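3. Toy Loans and Early Food Vocabulary

3.1 Setting and participants

The study was carried out in two towns, Vultville and Drasetley, which share a school district but have separate public libraries. Both libraries run a toy loan program alongside their book collections. Families with a child between the ages of two and five may borrow one play set at a time and keep it for up to four weeks. The Vultville program is the older of the two and holds the larger stock, while the Drasetley program was set up after the branch on Cervantes Street was enlarged and a ground-floor room became free.

A total of 200 families agreed to take part. Each family was asked to borrow at least one set during the study period and to complete a short language record before the loan and again on its return. Families who used a language other than English at home could complete the record in that language, and many did so in both. No family was asked to change how it talked or played. Recruitment closed in December, when both branches reduce their hours, and the final records were returned in the spring. The combined database was locked on Aug 17, 2022, and no corrections were accepted after that point.

3.2 Materials

The loan catalogs of the two libraries list 3,132 items between them, counting each play set as a single item. For the purposes of this study the sets were sorted into groups by theme: vehicles, animals, building, dress-up, food and kitchen, and a remainder group for puzzles and games. Sorting was done from the catalog entry and then checked against the set itself, as catalog entries were not always reliable. Several sets listed under "home" were found to hold mostly food pieces and were moved accordingly.

Food and kitchen sets are of interest because they bring together two kinds of words. The first are names for things to eat, which most children hear daily and many say early. The second are words for appliances, containers, and actions (stove, lid, stir, pour), which adults use often but seldom direct to the child. Pretend cooking gives the adult a reason to use both kinds in the same sentence. Earlier work by Tlapale, carried out in home kitchens, suggested that words in the second group are more sensitive to play than words in the first. The present section takes up that question in a lending setting, where the toy is new to the child and will soon be returned.

Toy foods differ widely in how closely they follow the real item. Some are plain painted shapes which an adult must name before the child can use them. Others carry enough surface detail for the child to name them without help. A toy corn cob with molded kernels falls in the second group, and such pieces are also easily matched to a picture in a book. Cooking surfaces show a similar range. Rings on the burner were treated as a point of detail in the coding, whether printed or raised. Figure 2 gives toy kitchen pieces of the kind discussed.

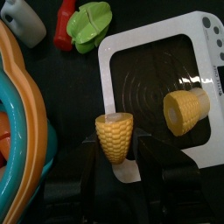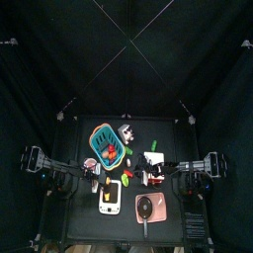
Figure 2. Toy kitchen materials. First panel: corn cob piece with toy cooktop. Second panel: toy kitchen objects on a black tabletop.

3.3 Language records

The language record was a checklist of words in common use, adapted from the form already given to parents at the district's preschool screening. The adult marked each word as understood, said, or neither. Space was left at the end for words the child used that did not appear on the list, and for family words, such as a name used only at home for a favorite food. Family words were kept in the file but were not scored.

Adults were also invited to keep a play diary. Entries were brief, usually a line or two, and recorded who was present, what was played, and any word that seemed new. More than 3,000 diary entries were received. These were entered into Cellis, the records system used by the district, and coded by two readers working apart. Where the readers disagreed, the entry was discussed with Melquiades Tlapale, who made the final decision. Disagreements most often concerned whether a word had been said freely or repeated after the adult. Repeated words were coded separately.

3.4 Findings from the diaries

Entries for food and kitchen sets were longer than those for other themes and more often mentioned a second child or a grandparent. Serving was the most common form of play in both towns. The child prepared a dish, carried it to another person, and waited for a response. Adults reported asking what the food was, whether it was hot, and who else would like some. Requests and offers were therefore common in the child's speech, including among children whose checklist scores were low at the start.

Action words appeared later in the loan than names. In the first week, most new words recorded were names of foods. By the third week, entries mentioned words such as mix, wait, and share, and several adults noted that the child had begun to use them at real meals. Vehicle sets did not show the same order, as action and sound words were present from the beginning.

The two towns differed in one respect. Drasetley families tended to record play at the table while a meal was being prepared, and Vultville families tended to record it on the floor after the meal. The diaries do not allow a firm account of this difference. It may reflect the size of kitchens in the older Vultville housing, a matter taken up in Section 5.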